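Visit report: student manipulation projects at Cukden, June 15, 2019

The Cukden course opens its workshop once a year, before the final demonstrations in July. Visitors sign in on the ground floor and are taken up in groups of up to 9. Our slot was 40 minutes, which was enough for two of the project benches and a short look at the machine shop.

The first bench belonged to Penero, a line-following cart with a lifting fork. The students had rewritten the motor controller and were logging wheel slip on painted plywood. The cart held its line at low speed and lost it on the tighter curve. The team puts this down to sensor spacing and has a new bracket on order.

The second bench, Bosix, is a sorting project. A two-finger arm moves foam letters from the table onto plates, and each pick is recorded together with the operator's commands. The target is 200 clean runs before the demonstration. Grasp height was the main topic of discussion: the letters are thin, and a few millimeters of error either pushes the piece along or presses the fingertips into the table. The team has fixed the approach angle and now varies only height and rotation.

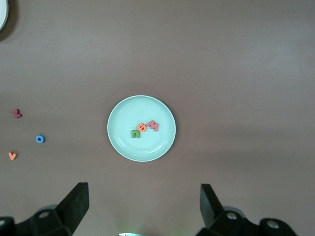 Word count: 342

The n, s and M were lying together on the green plate, with z, o and v still out on the table to the left. Round pieces such as the o are gripped across the outside. The v is harder, as its sides give the fingers no parallel faces - the students rotate the wrist and take it near the point.

The software is shared with the Giáp group, who use it for a pouring task we did not see. Handouts were available at the exit. Registration for the July demonstrations is at the front desk.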